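Clearing a table that collects everything

Posted in Home & Tidying, Sun 18 April

My dining table is the first flat surface inside the front door, so everything lands on it. Cups, cartons, carrier bags, the children's card games. I clear it and 2 days later it's covered again! I've a lovely knitted cloth on there that I'd like to see more of. Where do you all start?
Atitz

Oh, I love a job like this! Start with rubbish and recycling, before you decide anything about the things you're keeping. Paper cups go, empty bottles go, and any product box goes once you've checked there's no leaflet or receipt hiding inside. Then games and cards, back on their own shelf. Whatever is left is usually a much smaller heap than you feared.

Plastic bags I knot and drop in a drawer by the door — mine held 85 when I finally emptied it in May, so do set a limit. I keep 11 now and that's plenty.

Take the cloth off last and give it a good shake outside. Knitted ones hold crumbs like you wouldn't believe, and it's so satisfying! My own table, grey, white and cream stripes and all, before a clear-up:

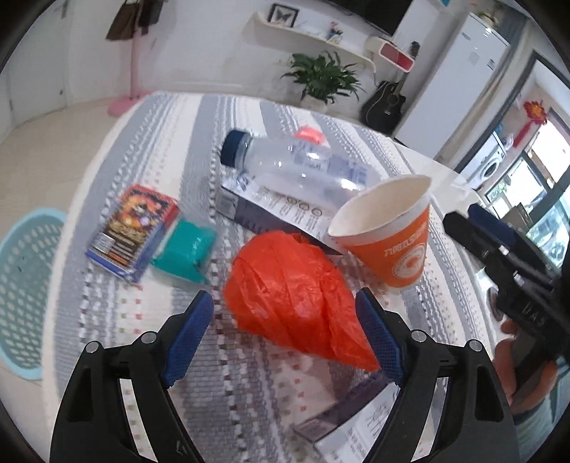 Rónán Mulligan

I'd do the bags first, myself, and use one of them to carry the recycling out. Saves a trip. And put a basket by the door, otherwise it all comes straight back.
Czarnecka

Basket here too. Ours gets emptied every 4 days, or when the lid won't shut.
Firis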